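Junk drawer

A junk drawer is a drawer, usually in a kitchen, set aside for small household items that have no other home. It may also be a basket, a tray, a shoebox or the top of a refrigerator. Regional names include the bits drawer, the everything drawer and, in the town of Geltgate, the Lehner, after a local maker of kitchen cabinets whose bottom drawers were too shallow for pans.

Contents

Typical contents are dead batteries, live batteries, rubber bands, takeout menus, birthday candles, and keys to locks the household no longer owns. A tape measure is often reported but seldom found. A household survey in Pestitz listed 644 different kinds of object from 367 drawers, the most common being a single screw. Only 4 of the drawers were described by their owners as "full," although 10 could not be opened.

Origins

Drawers of this kind probably became common once kitchens had more drawers than cutlery. Before that, odds and ends were kept in jars, apron pockets and the barn. Builders took some time to notice the habit, and a few still label the drawer "utility" on their plans - a word that has fooled very few buyers.

Storage and sorting

Attempts to reform the junk drawer are nearly as old as the drawer. The Wurkeo insert, a plastic grid with small square compartments, sold well for several years and is now often found in junk drawers, under the menus. Open storage is the main rival method, on the theory that people throw out what they have to look at.
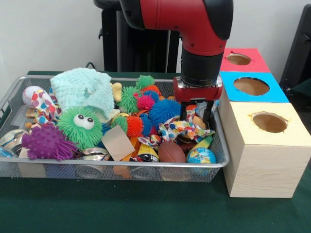
One Geltgate resident complained in the local paper that open storage had only given her a junk drawer she also had to dust, and that she had gone back to the kind that shuts.

See also: Attic; Glove compartment; Spare button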